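What's Inside a Computer?

Print this page | E-mail to a friend
14 shares | 3 comments

Have you ever looked at the big box that sits beside a desk and wondered what it is doing in there, humming away to itself? Well, if you take off the side panel (with a grown-up helping, and the plug pulled out of the wall, please!) you'll find something a bit like a tiny town, with roads and buildings all its own.

The largest flat piece is called the motherboard, and nearly everything else connects to it. The power supply is the boxy gray part up in the corner — think of it as the town's power station, sending electricity down those bright orange, red and yellow cables.

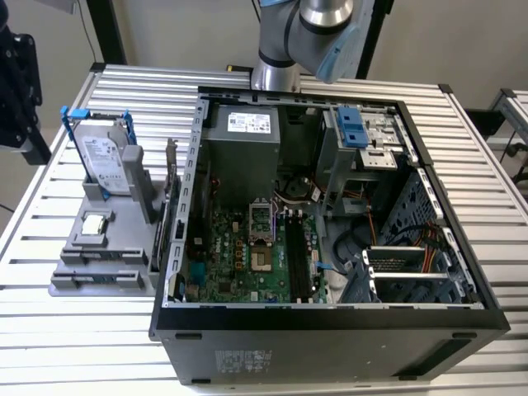 Every town needs somebody to do the thinking, and in a computer that job belongs to the processor, or CPU. It sits in a square socket, and a little metal frame folds down over it to keep it snug. Memory sticks go into long, thin slots close by, and they hold whatever the computer is busy with right now, like the drawing you haven't saved yet. The hard drive remembers things even after you switch off, and it has a metal cage to live in.

Which part would you like to be?

Written by Fitriani Chin
Last updated: 28/04/2019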